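Casside two-finger hand gripper, long-term review

Rating: 3 out of 5
Used for: recording drawer-opening and small parts tasks, then replaying them on a Vondthorpe arm

We bought two of these from Quintero for the Bidham workshop at the end of last year. One is still in daily use. The other is in a box with a label on it saying do not use, and most of this review is about why.

The job we use it for is dull. You hold the gripper, open and close the fingers with the trigger, and do the task by hand while the camera on top records. A small yellow parts cabinet with clear drawers is our standard object.
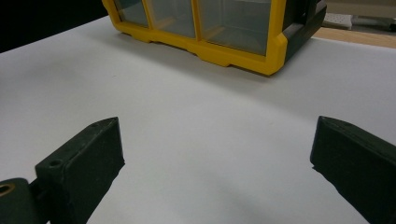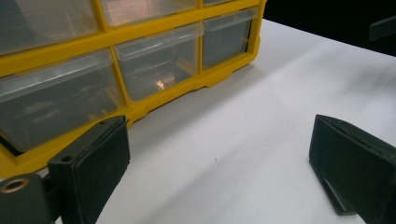
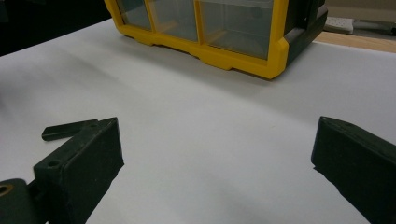 The drawers are a fair test for a gripper like this. They are light, the lip is shallow, and if the fingers close a couple of millimetres off centre you either slip off or drag the whole cabinet towards you. The first unit handled them well from the start. Grip is good on smooth plastic, the trigger has an even pull and the weight is low enough that you can work a full session without your wrist complaining. The handle could be longer for large hands.

The trouble was with the second unit. In March we trained on a batch of 758 recordings taken with both grippers and put the result on the arm. It went to the correct drawer every time, then closed early and pushed. On most runs this did no harm. On one it caught the face of a drawer, kept pushing and took the cabinet off the back of the table. The arm did not stop by itself. The force limit had been set too high, which was our mistake and has nothing to do with Casside, but the early closing was not ours.

It took two of us most of an afternoon to find. The link between the trigger and the left finger runs through a clamp with one small grub screw. The screw had backed out by less than a full turn. That was enough for the left finger to lag behind the right when closing from fully open, and to catch up only in the last part of the travel. In the hand you do not notice. You see where the tips are and correct for it without thinking, so the recordings look like clean grasps. The width reading is taken from the trigger side, so it carried on reporting a position the left finger had not reached yet.

We went back through the recordings and threw out everything from the second unit after the first sign of lag. Retrained on what was left, the arm opened drawers properly again.

I tightened the screw and used the gripper again to see how long it would hold. It lasted 13 sessions before the lag came back. With a drop of medium threadlocker it lasted longer, but then a hairline crack showed in the clamp itself, next to the screw. At that point I stopped using it. A cracked clamp under spring load, a hand's width from your knuckles, is not something I want to give to a student.

I wrote to Quintero with photographs of the crack. They answered the next morning and passed it on to Casside, who said early units had a clamp with a thinner wall and that a replacement part was available. The part was free and the postage was not. It took 8 weeks to arrive. There was no mention of the change on the product page or in the manual, and the two versions have the same part number. If you have one, look at the clamp from underneath. The newer one has a rib next to the screw and the old one is flat.

I have not fitted the replacement yet. The instructions say 40 minutes, and you have to take off both fingers and redo the calibration afterwards.

Things I would want fixed: a width sensor on the finger side, or at least one on each finger so a mismatch shows up in the log. A proper through-bolt in the clamp in place of the grub screw. A note in the manual telling people to check it.

What we do now is close the fingers on a gauge block at the start and end of every session, then open them fully and close slowly against a ruler, watching both tips. It takes a minute. If the tips do not meet on the centre mark, that session is not kept. We have also turned the force limit on the arm down to where it should have been in the first place, and there is a batten screwed along the back of the table.

Would I buy it again? The good unit, yes. It is comfortable, it is cheap to keep going and spare fingers are easy to get. I would ask Quintero which clamp is in it before paying.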